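**Drellen publishes handling rules for open liquids in shared robot workspaces**

November — Drellen today released version 2 of its handling practice for robot arms that work near open containers of liquid. The document covers tabletop tasks in kitchens, labs and test rooms where people and arms use the same surface. It replaces the draft that member sites have used since spring.

The practice sets a maximum arm speed of 80 millimeters per second whenever an uncovered cup is within reach. Cloth items such as pot holders must be logged as separate objects and kept clear of the cup before a run starts. Wrist cameras are to be checked for focus at the start of each shift, and a soft view must be recorded in the run log.

The rules draw on 666 logged runs at two sites, Jevetti and Stojanovska. Reviewers set aside 515 of these for detailed study. Most of the changes from the draft concern light-colored cups on light-colored tables, where the edge of the cup is hard to separate from its background.

"The draft told operators to confirm the cup position but gave no method," said Kanchan Pandey, who edited the text. "Version 2 gives one. The operator confirms it from a second view — or the run does not start."

Ashok Shakya, who led the trials at Jevetti, said the added check takes 15 seconds per run. "We had planned for more," he said.

Sites already using the draft may keep their current logs. Fosov will maintain the log template and accept corrections to it.

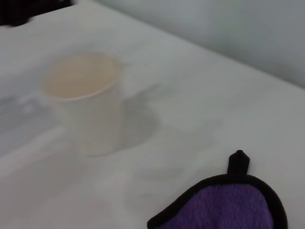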